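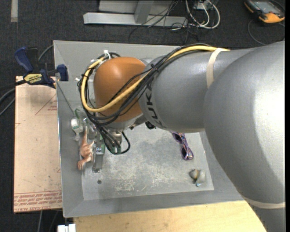
The Plimstead Open Bench is a public demonstration of robotic bin picking held each June at the Zurkby works in Plestthorpe. It forms the main part of the works' open day and is the only time of year when visitors are admitted to the picking cells. The demonstration deals with unsorted household and leisure items, which are harder for a robot to handle than identical machine parts. The main cell uses a KUKA arm reaching over a gray metal bin with sloping sides, and the objects in it are of very different kinds, among them a pair of sunglasses with a patterned purple frame and a pinkish-brown figure that resembles a toy animal. The bin is held with an Irwin bar clamp at its rim, and yellow and black cables run along the outside of the arm to the gripper.

Background

The works was built as a packing hall for a mail-order business and was taken over by Zurkby when that business moved to Huaranga. The first open day was a small affair for local employers and lasted one afternoon. Visitors at that time saw a conveyor line and a palletizing robot, both behind full-height fencing. Bin picking was added later, after several schools in the district asked for something that pupils could follow without a technical introduction.

The name comes from Plimstead, the suburb where the project had its first workshop. It was kept after the move to Plestthorpe, although no part of the event now takes place in Plimstead. Older leaflets use the form "Plimstead Bench Day."

Format

The open day is held on a Thursday and has 3 sessions, two in the morning and one in the afternoon. Tickets are free but must be reserved, and total attendance is limited to 500. Children under 13 must be accompanied by an adult.

Each session begins with a short talk at the entrance to the hall. Groups are then led to the viewing line, which is marked on the floor, and an operator starts the picking cycle. In a normal cycle the control software selects an object, plans a path that keeps the arm clear of the bin walls, closes the gripper, and moves the object to a tray. If a pick fails, the software may try the same object from another angle or go on to a different one. Failed picks are left in the program and are announced by the operator.

In the second half of the session visitors may hand in small objects of their own. These are checked by staff for weight and sharp edges before they are placed in a bin. Glassware, batteries, and anything containing liquid are refused. Phones were accepted in the early years but are no longer allowed.

Technical aspects

Objects lying against the side of a bin are a common difficulty. A gripper needs space for its fingers, and a wall on one side reduces the number of ways in which an object can be approached. Sloping walls help to some extent, as items tend to slide toward the floor of the bin. Thin or folding objects present a different problem, because they offer little height to grasp and may change shape when squeezed. Dark lenses and shiny surfaces can also cause gaps in the readings of depth cameras.

The operator can change the speed of the arm between sessions. It is run more slowly on the open day than in regular testing, and the cycle is stopped whenever a member of staff has to reach into the bin.

Reception

Local coverage has been favorable, though visitors have complained about the length of the wait at the viewing line and the noise in the hall. A raised platform was added at the rear so that people standing behind the first row could see into the bins. A printed guide is available at the entrance, and a large-print edition can be requested when booking.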